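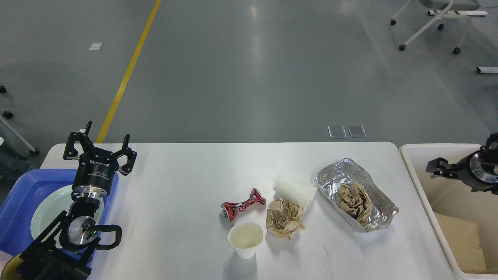

Varkville Household Recycling Project
Progress report to the Veremar Fund
2018-03-30

This report covers the period since our last update in January. It follows the headings in the grant agreement.

Collection route

The Rovow side of town was added to the route as planned, which brings the number of households signed up to 978. Pickup stays on a two-week cycle. We had hoped to include the streets behind the old rail yard as well, but the truck can't turn at the far end and the town has not yet decided whether to move the parking there. Those streets are now in the summer plan.

Bins were delivered to all new households except 27, where no one was home on either visit. We left cards and will try again in April. The second order of bins came in with lids that did not close properly, and the supplier replaced them at no charge. It cost us nine working days.

Sorting

Wrong items in the recycling are still the main problem. Food-soiled paper is the worst of it, followed by cups, which many people put in with clean paper. Our hauler, Bakker, does not take paper cups in the paper stream because of the lining. The first leaflet did not say this clearly enough. It said "paper and card" and left it there.

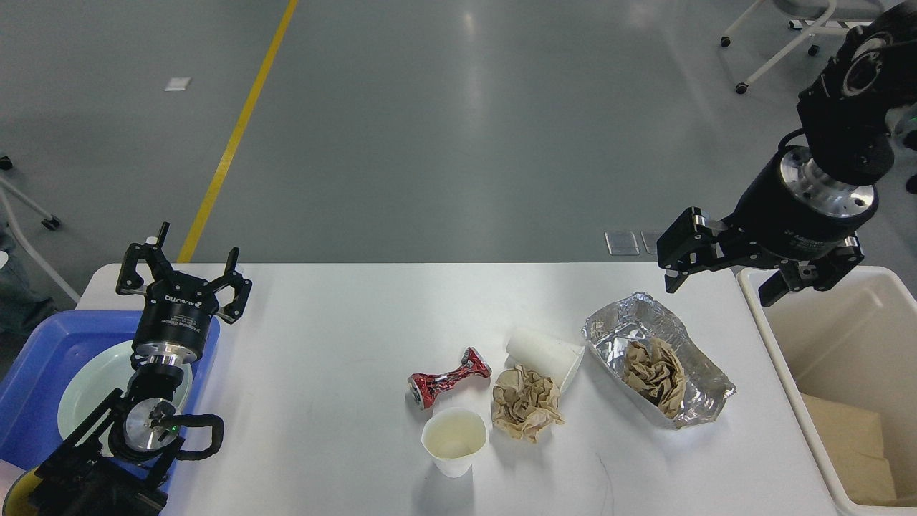
The new leaflet lists cups and used napkins under trash and drink cans under metal, and it is printed on one side so it can go on a refrigerator door. We printed 2650 copies. Each household gets one with the April pickup, and the rest go to the library and the two schools.

Bakker rejected two loads in the period -- both from the older part of the route, both for wet paper. We have asked them to call us before a load is turned away so that someone can come and look at it. They agreed to this for a trial period.

Budget

Spending is in line with the plan apart from printing, which ran over by $400 after the leaflet was redone. We would like to cover this from the amount set aside for signs, where we expect to underspend. Please let us know if that needs a formal request.

Next period

Deliver the remaining bins. Hand out the leaflet. Agree on a date with the town for the rail yard streets -- this has been pending since last fall. Start the household survey, using the same questions as last year so the answers can be compared. The draft is with your office for comment.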